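From: list member, Juradthorpe
To: Juradthorpe Shared Office list
Date: Jan 27, 2022
Subject: Re: [office] Coats, again

Replying inline, as I was raised to do.

> Can we please talk about the coats? I came in from the parking lot
> with a wet parka and ended up wearing it at my desk until lunch.
> I know we voted for "a less cluttered entrance" in July, but in
> July it was very easy to vote for that. Nobody had a coat in July.

I was for the motion in July, and I stand by the version of me who was in short sleeves at the time. He made a sound decision on the evidence he had.

> Options as I see them: (a) a proper rail along the wall, (b) those
> lockers Kowalchuk quoted us for, (c) everybody keeps their coat on
> their own chair and we stop pretending.

Taking these in the order I feel like taking them.

On (c), we are already doing it. The trouble with a coat on a chair back is that it sounds free and then the chair tips over when you stand up, or the sleeve goes under a caster, and you spend the afternoon with a wheel mark on your elbow. It also means that a chair with a jacket on it is taken for the day, whether or not its owner is. I have circled the same chair three times waiting for a jacket to come back from a meeting.

On (b), I reread the Kowalchuk quote. It is $233 per pair of lockers, delivery extra, and a pair of lockers holds two coats if neither of them is a winter coat. We would need 16 lockers to be fair to everybody, and at that point we could rent a small room and call it a coat room, the way they did in the days when people had opinions about hats. I don't want to be rude about Kowalchuk, who were very prompt on the phone, but no.

On (a), I like a rail. The wall does not. The last person to drill into that brick got one shelf bracket up and a bill from the landlord, and the bracket came down again on its own. If anyone wants to ask about drilling permission, please do it in writing and leave my name off.

> Also, whoever moved the wooden one away from the door, could you
> move it back? It was fine where it was.

It was not fine where it was. It was behind the door, so the first person in every morning got to knock the whole thing over like a bowling pin. I moved it. I would do it again.

My own proposal is (d): coat stands, plural, spread through the room instead of all in one spot. A stand needs no drilling, no quote and no vote about bricks. We have the tall wooden one and the black metal one by the window, and they work perfectly well if people will use both. At present everyone throws their coat at whichever is nearest, and then complains that it leans. Of course it leans. Put five parkas on one side of you and see how straight you stand.

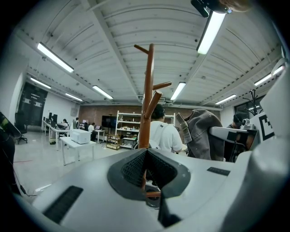

I'd go along with (d) if we agree on wet coats first, wrote another member, off list but with permission to share. A stand in the middle of the room is fine for a dry jacket. A dripping one needs to be on something with a tray under it, and close to the door, or we'll be walking the puddle all the way to the printer. Umbrellas too. And could the scarves please go home at the end of the week?

Fair points, all of them, and I've folded them in. So, amended (d):

The wooden stand stays about where it is, for dry things. The metal one stays by the window, same rule. We buy a third stand with a drip tray for the entrance, on the side the door doesn't open toward. Dedance has a plain one and Reteo has a nicer one with a weighted base, and I would pay the difference out of my own pocket to stop hearing that crash. Umbrellas go in the tray. Scarves left past the end of the week go in a box, and the box goes to the thrift store at the end of the month, including mine, the green one, which I have been looking for.

If you object, say so on the list. If you object in the kitchen I will nod and forget it.

> PS. The parka is still damp.

Mine too – it's on my chair.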